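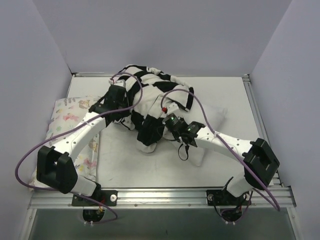 June, bench notes, striped cloth task

Started at 9:40, which for this group is practically dawn. The plan was to get a decent block of hand-driven demos for the cloth task before Nima needed the leader arms in the afternoon, and we mostly managed it. The count on the Kollar drive now stands at 251 for this task, all by remote control, two arms each time. I threw out more than I'd like along the way (see further down).

Task as it stands today: patterned pillow on the left, white pillow on the right, striped cloth dumped in a heap in between. The operator finds an edge with each gripper, lifts, gets the heap opened up a bit, and lays the cloth down again with the pillows more or less where they were. No folding yet! Covadonga wants folding and I want folding too, but I also want the robot to be able to find an edge first, and right now the policy we trained on the old demos goes for the biggest lump every single time.

Operators

I drove the first half of the morning and Covadonga drove the second. We're very different drivers. She goes in low and slow with the right arm, pins the cloth, and then does everything clever with the left. I use both arms at once and end up with them tangled over the middle, wrist to wrist, muttering. Her demos are longer but there's hardly any hesitation in them. Mine are short with a dead stop in the middle where I'm working out which hand is which. Idris looked at a few of mine over lunch and asked if the leader arms had frozen. They had not frozen.

So, new habit for me: if I've stopped for more than a breath, I drop the demo and start over. The stops do get learned. We saw that with the towel set last month, where the arms would hover politely over the towel and then just stay there until the timeout.

Longest keeper was 3,167 steps and I think that's too long. It's one of Covadonga's, a really nasty heap where the edge was rolled up inside itself, and she got it in the end. I've left it in for now with a tag. Kolbrún says to cut anything over the limit and be done with it, but then we only ever teach it the easy heaps.

Things that went wrong

White on white is still a pain. The plain pillow nearly vanishes against the table from the fixed camera. You get a soft bit of shadow along the edge and that's your lot. When I'm driving from the screen only, I misjudge where the pillow's near corner is and press the right gripper down into it, and then the pillow scoots along with the cloth. The patterned one is no trouble at all, all those little animals give you something to look at. I tried turning the lights down a notch on one side and it helped me a bit, but it also changes the look of every demo after it, so I put them back.

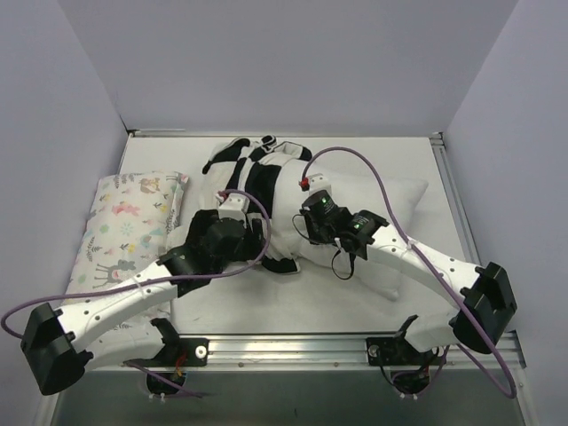 Grip force I ended up leaving alone. I had it lower first thing, thinking it'd be kinder to the cloth, and lost the edge on the lift over and over. Back at the old setting it holds fine, and I can get away with a pretty small pinch as long as I come in from the side and don't stab straight down.

The other one is cable slack. On wide reaches the purple cable on the left arm wants to come along for the ride, and at about the third big sweep I could feel myself driving around it. That's bad, I don't want the robot learning to be shy of a cable. Need to have a proper look at the routing before the next block. Silvana did the routing on the other cell and hers behaves much better, so I'll go and copy whatever she did.

Lag was okay. Kollar dropped frames twice, both times right after I'd saved a demo and started the next one without waiting. Waiting for the light on the pedal box fixes it. I know this. I did it anyway, twice.

Resets

We'd been resetting the cloth by hand in a way that was far too tidy — pick it up in the middle, let it fall, same shape every time. Today we took turns making the heap for each other, which made it a lot meaner and frankly more fun. Covadonga likes to tuck the edge under. I like to let a bit of the cloth lie over the end of the white pillow so you have to decide what you're grabbing. Both kinds are in the set now and I've put a note in the demo log for which is which.

Pillows get nudged back between demos but not lined up. A bit crooked is good.

Numbers for the run tonight

Everything across the soft-goods tasks comes to 1,167 demos with today's included. Idris is going to start a Sido run on the lot and a second one on the striped cloth alone, so we can see whether the towel demos help or just teach it to hover. Trimmed the start of each demo where the arms sit at home doing nothing, up to 548 steps in the worst case (mine, I'd gone to answer the door).

To do

Cable routing on the left arm, ask Silvana.
Try a few demos driving by direct view with the screen off, compare with the screen ones.
Get Nima to drive a block. He's left-handed and I'd love to see if he leads with the other arm.
Decide about the very long demos with Kolbrún before the next training run after this one.
Put the pedal box somewhere I don't kick it.

Stopped at 1:15, arms parked, leaders handed over to Nima.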